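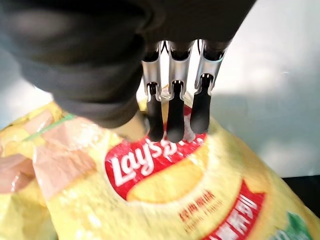 Workshop tips: gripping soft packaging with a three-finger hand

Compiled by Rajeshwari Krishnan for the Masska student robotics club
Last revised 2026-07-19

These notes cover the pick-and-place task in the Cliser student competition, pantry category. The items are ordinary groceries. Boxes and cans are dealt with on the previous page. Bags of chips, pasta and rice are harder and take up most of the practice time.

Setting up the bag

Use a sealed, full-size bag with its original air in it. An opened bag closed with a clip behaves differently and teaches the operator the wrong closing distance.

Press the bag lightly with a flat palm before each session. If it stays flat, the seal has failed. Put it in the snack box and take another.

Shake the contents down to the bottom edge. Lay the bag with the back seam underneath. The seam gives the fingertips a ridge to catch on, and a grip that depends on the ridge will fail on the next brand.

Chip bags last one or two evenings. Rice bags last the whole season if they are stored off the floor.

Approach

Bring the hand down with the fingers extended and pointing at the table. Stop at first contact. On a crinkled bag the fingertips will not all arrive together, and the reading from one finger is not enough to call it contact. Wait for two.

Lower a further 4 mm, then close. More than that pushes air to the ends of the bag and the middle goes slack under the fingers.

Aim for the middle third of the bag. Printed logos are a convenient target for the operator but a poor one for the software, which has to cope with whatever side is up.

Closing

Close slowly. The default speed in the Hashmi control script is set for rigid objects and should be cut by half for anything in film packaging.

Set the force limit before the first attempt, not after the first burst bag. Raghda Jaber keeps the current limits on the sheet taped inside the cabinet door. If you change one, write the new value and your initials next to the old one. Do not erase.

Lift a short distance and hold for 21 seconds. Slow slip shows up in that time. A bag that survives the hold will normally survive the carry to the bin.

Glare

Shiny film confuses the wrist camera. Highlights move as the hand moves, and the edge detector follows them.

Turn off the lamp over the bench and use the ceiling lights only. If that is too dark, tape a sheet of baking parchment over the lamp shade, provided the lamp has an LED bulb. Do not do this with a halogen bulb.

Lock the exposure manually. Automatic exposure will hunt every time a yellow or white bag fills the view.

A plain, matte background helps. Wrapping paper, even the plain kind, usually has a sheen.

Cleaning the fingertips

Rubber pads pick up dust from cardboard and a thin grease from food packaging. Both reduce grip.

Wipe with a damp lint-free cloth and one drop of dish soap, then with a second cloth and clean water. Let the pads air-dry. No alcohol on the old pads; Zübeyde Değirmenci found fine cracks in a set that had been wiped with it through February.

Do not use talc, hand cream or anything sold for restoring tires.

Check the joints for crumbs with a flashlight. A soft, dry paintbrush removes them. Compressed air drives them further in.

Power off at the switch before putting your own fingers near the joints.

Logging

Each attempt gets one line: item, bag condition, force limit, result. Use the words held, slipped, dropped or burst. "Almost" is not a result.

The log stood at 1323 lines when this page was revised, and almost 110 of them have no force limit entered. Those lines cannot be used for tuning. Adelmo Caruso will send them back to whoever was operating.

Storage

Practice groceries go in the Lodance crate under the bench, heavy items at the bottom, chip bags on top and standing up. The crate is not the snack box.

Burst bags: sweep first, then vacuum. Salt left on the bench gets onto the pads and from there into the joints.

Corrections to Kulsoom Swati, who maintains the task files.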